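Flash Hinrichs ou lampe continue pour petits objets ?

grainfin
Posté le 8 décembre 2021
Salut à tous, je me lance dans la photo d'objets à la maison, pour des annonces surtout. Boîtier d'occase (2 déclics ou presque au compteur selon le vendeur, j'y crois moyen), un 50 macro. J'hésite entre le flash Hinrichs et le panneau Danine. Budget serré.
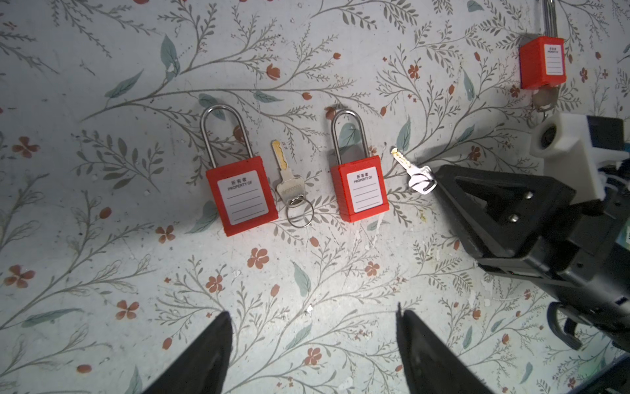 Mon souci c'est les reflets sur le métal, j'ai du blanc cramé partout dès que je pousse la lumière. Vous feriez quoi ?

Posell_fan
Panneau continu sans hésiter. Tu vois ce que tu fais. Avec le flash tu passes ta soirée à tester.

mkuhlmann
Pas d'accord. Le Danine je l'ai eu, revendu en juin. Dérive verte dès qu'on baisse la puissance, impossible à ratrapper proprement. Un flash, un parapluie, une feuille calque devant et basta.
— Mattes

Posell_fan
Dérive verte = balance des blancs manuelle, charte grise, deux clics. Faut pas exagérer non plus.

mkuhlmann
Ben non, pas sur les rouges. Ils virent orange ou magenta selon la puissance, j'ai shooté 251 pièces pour un catalogue et j'ai dû en refaire la moitié.

ursz_st
Perso je fais tout à la fenêtre, côté nord, carton blanc en face. Zéro euro. Pour le métal c'est la taille de la source qui compte, pas la marque du flash. Et trépied obligatoire, sinon à f/11 t'es au quart de seconde.
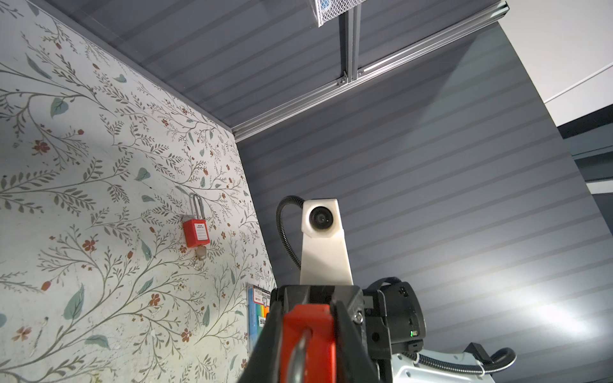
Autre chose, coupe le plafonnier ! Mélanger deux températures de couleur c'est la galère garantie en post.

grainfin
Merci Urszula. Fenêtre nord j'ai pas, je suis plein sud au 2e. Un voilage ça suffit ?

ursz_st
Voilage blanc bien blanc oui. Double s'il y a du soleil direct.

Posell_fan
Et en décembre à 16h30 il fait quoi avec sa fenêtre ?

mkuhlmann
Là-dessus ok avec toi. D'où le flash :)

grainfin
Bon, je tente le voilage ce weekend et si c'est pas bon je prends le Hinrichs. Quelqu'un a déja essayé les déclencheurs Ateck avec ?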